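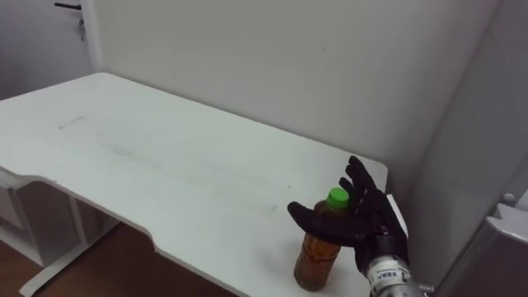 Right hand open at the tea bottle, glove on. Click to enlarge.

Glove creases and cable droop on our humanoid, how do you folks set yours up?

Posted by irfan_talpur, 2020-04-15

Hi everybody! Long time reader, and I've finally got something worth asking. I look after the Drivdale humanoid at our place (silver shells, five-finger hands, black gloves over the fingers), and my whole job this month is keeping one little cell healthy: a white desk, a fridge at the end of it, and a bottle of tea with a green cap that the robot has to take hold of from above or from the side, over and over, until I see that bottle in my sleep.

What's bothering me is the glove. If you look at the knuckles in the first picture you'll see the creases running along the finger joints and the back of the hand. When I set the cell up in February the fabric sat smooth, and now it bunches, and I have a feeling it's pulling on the fingers when they open. The open pose used to repeat within 2 mm at the thumb tip. Now it wanders more than I like, and I re-zero the hand every 200 grasps just to feel better about it.

So do I replace the glove, re-seat it, or leave the poor thing alone and go looking at the thumb? I'd love to hear what you all do, and please don't be shy about telling me I've done it wrong :)

tendon_aunt wrote:

Welcome, Irfan! Lovely to see somebody who posts a picture with their first question. Re-seat it before you buy anything. Power the hand down, peel the glove back to the wrist, and work it on again one finger at a time, starting with the little finger and finishing with the thumb. Most people start with the thumb (I did for years!) and then all the slack ends up in the palm, where it has nowhere to go. Then open and close the hand 16 times with nothing in it and look at it again. Some creasing at the joints is plain old wear and I wouldn't lose sleep over it.

Aqeel Paracha wrote:

I'm going to disagree a bit, with affection. I run two Voltberg arms with very similar hands, and I spent a whole miserable month chasing gloves when the trouble was further up. A cable with too much slack, or too little, will tug at the wrist as the arm reaches out, and the hand ends up a hair off at full stretch while it's perfectly fine close to the body. Irfan, could you put up a view from the side with the arm held out over the table? I'd like to see how the cable runs under the forearm before you go peeling anything.

irfan_talpur wrote:

Sure thing, Aqeel, and thank you both. I went and dug one out.

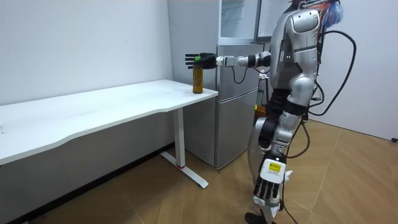 Side view, arm out level over the table end, hand on top of the bottle.

The thin black cable under the forearm is the one I think you mean. It hangs in a loop and runs back to the torso. I left it loose on purpose when I set it up so the elbow would have room, but I may have been too generous.

Aqeel Paracha wrote:

Yes, that's the fellow! I like a little loop there, but I'd want it held to the forearm with a soft strap, so the weight isn't swinging every time the arm stops. I'd also take a look at the smaller loop by the hip while you're in there. And bless you, shut the fridge before you test, your upper door is open right behind the robot and I'd hate to see the back cable catch on it.

tendon_aunt wrote:

Well, I can see the droop and I still say glove first, it takes ten minutes and costs nothing. A cable that thin doesn't weigh enough to move a thumb. Strap it by all means, Aqeel's right that it's tidier, but please do one thing at a time, Irfan, or you'll never know which of us to thank.

benchful wrote:

Small thing from me: mark the bottle position on the desk. We use a ring of Ikeda tape (peels off clean, no gunk) and put the bottle back in the ring between runs. Before we did that, half of what we called hand drift was just us setting the bottle down wherever.

Aqeel Paracha wrote:

Okay, benchful has the best idea in the thread and I'm a little jealous. Tape, then glove, then strap. I can live with that order, though I'm keeping my opinion about the cable!

irfan_talpur wrote:

You're all so kind. I've ordered the tape and a pack of Ovstead soft straps, and I'll do the glove tomorrow, little finger first. I'll log the thumb tip after each change and come back with the numbers. Does anybody wash these gloves, by the way, or do you just swap them?

tendon_aunt wrote:

Swap them! I washed one once and it came out fit for a doll.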